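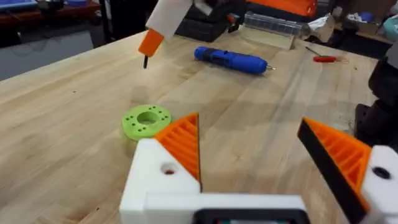 2 min read

Vik: workbench clutter notes and records

What is in it

Vik is a set of 181 written records of small things left on workbenches: hand tools, printed parts, cases and whatever sits behind them. Each record has a short name for the object, a color, a rough place on the bench (front, middle, back) and a free-text note. There is one plain text file per bench and a single table that joins them. The table has 1788 rows, most of them repeat sightings of the same few screwdrivers.

I would not call it a survey of how people work. It tells you what was lying out when somebody looked.

Naming

The lime-green ring is filed as "ring, printed, flat". Earlier drafts called it a gear, then a spacer, then a bolt plate. I dropped all three. It has a large center hole and a circle of small holes around the face, and nothing about that says what it is for. If you know better, send a source.

The blue cordless screwdriver with the black grip band is "driver, powered". The small red-handled one is "driver, precision". The old Prikach labels put both under "screwdriver", and I think that was a mistake, as anyone who has tried to fix glasses with a power tool will agree.

The black item at the back is "case or housing". Please stop changing it to "toolbox".

Where I don't trust it

Colors were entered by two people who disagree about green. Yến Khương writes "lime" where I write "light green", and we merged them late. Check any color count before you quote it.

"Middle" and "back" depend on how deep the bench is, and 12 benches have no depth recorded. The Vurus loader fills those with a default. I would throw them out.

The tidiness score from version 1 is gone. It gave a high mark to a bench with everything shoved to one end.

Wood type is a guess in many records. "Light maple, butcher block" is used only where the surface clearly looks the part. Everything else is "wood".

Files

benches/ has the per-bench text
objects.csv has the joined table
names.txt has the allowed object names, with the rejected ones kept at the bottom
old/ has the Prikach labels, unchanged

Fixes

Corrections go to the Indton tracker under "vik-names". Give the record number and the old name. Requests to bring back the tidiness score will be closed.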